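Week 9: Starch and Water
Notes by Wai-kit Man

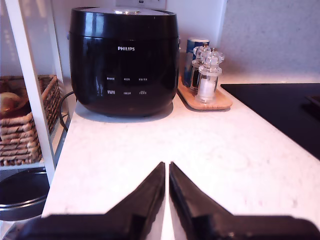

Starch granules swell when heated in water and the liquid thickens. Cooks call this gelatinizing. Long-grain rice has more amylose, so the cooked grains stay separate — short-grain has less and clings.

Chilled rice firms up as the starch sets again. Reheating with a spoonful of water softens it.

For Sunday: read page 47 and weigh out 200 g of dry rice per pair. Bring 2 lidded jars.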